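How to Seal a Stone Countertop

Filed under: Kitchen, Surfaces

Most natural stone soaks up liquid to some degree. A sealer fills the tiny pores near the surface and gives you time to wipe up a spill before it turns into a stain. It does not make the stone stain-proof, and it will not stop lemon juice or vinegar from etching marble. If you want to protect against acid, use a cutting board.

Set aside a free Saturday morning. The work itself is light, but the counter has to stay out of use until the next day.

Check whether it needs sealing

Pour a spoonful of water on a part of the counter that gets regular use, such as next to the stove. Leave it for 15 minutes and wipe it off. If the stone underneath is darker than the rest, it is taking in water and should be sealed. If the color has not changed, leave it alone and test again in a few months. Try a second place near the sink, where the old sealer wears off first.

Some dense granites never darken in this test. Sealer put on stone like that just sits on top and dries to a haze. Engineered quartz should not be sealed at all.

What you need

Penetrating sealer for natural stone, 200 ml for a small kitchen
Stone cleaner with a neutral pH
Acetone, if there is grease or old wax to remove
Lint-free cloths, at least six
A small foam pad or applicator
Painter's tape
Nitrile gloves

I use Clelum, a solvent-based sealer. It smells strong for the first hour but spreads evenly. Yaman makes a water-based one that is easier to live with in an apartment. It dries faster, so you have to work in smaller sections. Either is fine for granite, marble or limestone. Read the label before you buy, as some sealers are made for outdoor paving and will leave the counter darker than you want.

Step 1: Clear and clean

Take everything off the counter, including the toaster and whatever has been sitting in the corner behind it. Wash the stone with the neutral cleaner and warm water, then rinse with plain water and a clean cloth. Do not use dish soap for this. It leaves a film that keeps the sealer out.

Rub any greasy spots with acetone on a white cloth. Open a window first, and keep it away from the stove and anything else with a flame. Change the cloth as soon as it picks up color.

Step 2: Let it dry

Leave the stone overnight. Water trapped in the pores is the usual cause of a patchy result, and a counter can feel dry to the hand while it is still damp a little way down. In wet weather I give it two nights.

Step 3: Fix dull spots

This part is optional. If a marble counter has a dull ring from a glass, seal over it and you will still have a dull ring. Small marks can be worked out by hand with a 3000 grit pad and a little water, using light circles. I have used the Custov pads and they hold up well. Stop and look often. Deeper marks need coarser grits first, and at that point I would call a stone shop for a price before going further.

Let the area dry again before you go on.

Step 4: Test the sealer

Put a few drops on a hidden spot, such as the strip behind the faucet or under a small appliance. Follow the full wait and wipe times on the label. Look at it the next day. If it has changed the color in a way you do not like, try another brand.

Step 5: Apply

Tape off the sink, the stove edge and the bottom of the wall. Painted walls mark easily, and dark paint shows splashes most of all.

Work in sections no bigger than you can reach across comfortably. Wet the applicator, spread a thin, even coat, and keep the surface wet for as long as the label says - usually 5 to 10 minutes. If a patch dries early, add a little more. Cover the front edge too. It gets touched more than any other part of the counter and people tend to skip it.

Step 6: Wipe it all off

Do this before the sealer dries. Use a clean cloth, then a second one, and buff until the surface feels bare. Leftover sealer turns into a sticky haze. If that happens, wet the haze with fresh sealer, wait a minute and wipe again. That usually lifts it.

Most stone takes two coats. Wait an hour between them, or whatever the label says.

Step 7: Let it cure

Keep the counter dry for 24 hours. Lay used cloths flat outside until they are fully dry before throwing them away, as rags with solvent in them can catch fire if they are balled up in a trash can.

Repeat the water test after a few days. If the stone still darkens, put on one more coat.
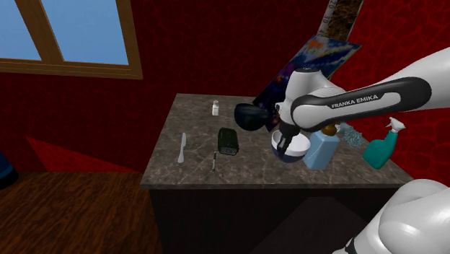 Mottled grey-brown stone with pale veins, against a deep red wall.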